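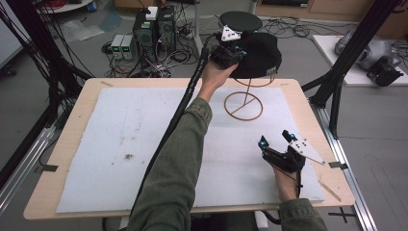 Why Hats Need Stands

A page for young readers from the Flerkwood Museum of Everyday Things

A hat may look simple, but it has a shape that someone worked hard to make. The round part that covers your head is called the crown. Many hats also have a brim, the part that sticks out and keeps the sun or rain off your face. If a hat is squashed under a heavy coat, the crown can crease and the brim can bend. A hat stand helps to prevent this.

What is a hat stand?

A hat stand is a holder for a hat that is not being worn. Some stands are tall and stand on the floor beside a front door. Others are small enough to sit on a table. A small wire stand can be very plain: a ring at the bottom, a rod going up, and a curved piece at the top where the hat rests.

Each part has a job. The ring at the bottom is called the base. It spreads out across the table so that the stand does not tip over easily. The rod lifts the hat up – high enough that the brim does not press against the table. The curved piece holds the crown from the inside, where your head would go.

How to put a hat on a stand

1. Place the stand on a flat table, away from the edge.

2. Hold the hat gently. Do not pinch the crown hard, because a soft hat can keep the mark of your fingers.

3. Bring the hat over the top of the stand and lower it slowly.

4. Let go, and check that the hat sits level. If it leans to one side, lift it and try again.

Taking a hat off is the same work in the other direction. Lift it straight up before you move it sideways. If you pull it sideways first, the stand may come along with it. 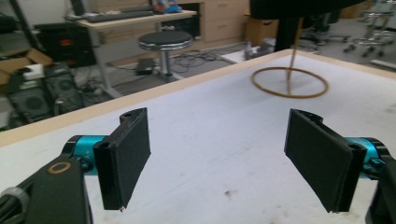
It is also wise to clear away small things, such as string or rubber bands, before you begin. A stand needs a flat place to rest, and one small object under the base can make it wobble.

Try it at home

You can test how a base works. Ask an adult for a cardboard tube, some tape and 2 circles of card, one small and one large. Tape the small circle under the tube, put a hat on top and give it a gentle push. Then do the same with the large circle. Which one stays up better?

Words to know

Crown: the part of a hat that covers the top of the head.
Brim: the edge that sticks out from a hat.
Base: the bottom part that an object stands on.

Written by Craig Geddes. Checked for young readers by Atif Gondal. Last updated 29th July.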